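Speaker notes – Pasetti hand-held gripper kit: evaluation and terms of supply
Huvarton Automation Services, customer briefing, 2 August 2019

Slide 1. Opening
Welcome the attendees on behalf of Huvarton. State the purpose of the session: to present the findings of our evaluation of the Pasetti kit and to set out the terms on which we propose to supply it. Questions are taken after slide 4. Printed price sheets are on the side table.

Slide 2. What the kit contains
The kit consists of a hand-held gripper with a camera, two sets of finger pads, a charging cradle and one year of access to the Pirska upload software. An operator carries out ordinary handling tasks with the tool, and the recordings are used to prepare a robot arm for the same tasks. Most of this audience already owns at least one arm, so do not dwell on the principle. Move directly to the evaluation.

Slide 3. Conditions of the evaluation
The tool was used at the Hrnčiar site over 3 weeks by staff with no earlier training in robotics. Tasks were limited to picking up, moving and setting down light household goods on a table. Operators were asked to begin with the fingers open and to approach each item at a steady pace. We retained 375 recordings. A further 70 were set aside, mainly for hurried movement at the start.

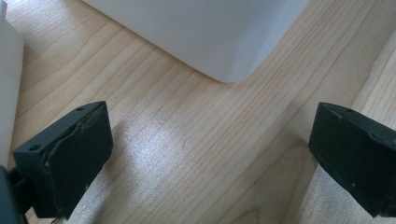

The operators' comments on comfort were favorable for short sessions and less so for long ones. The weight sits forward of the hand, and several people asked for a wrist strap. Pasetti has informed us that a strap will be offered in September – please do not quote a price for it today.

Pad wear should be raised by us before it is raised by the audience. Surface scuffing is to be expected in regular use and does not by itself call for replacement. Pads should be changed when the grip on smooth items becomes unreliable. A set lasted up to 200 recordings in our evaluation.

Slide 4. Service terms
Customers may purchase the kit outright or lease it by the quarter. The lease includes replacement pads and one calibration visit. The purchase price does not. Upload storage beyond the first year is billed separately by Pirska, and Huvarton does not set that rate.

If asked about gloves: the tool may be used with thin gloves. Heavy work gloves were not evaluated, and no statement should be made about them.

Slide 5. Next steps
Invite interested parties to leave their details for a site visit. Trial units are limited and will be assigned in order of request.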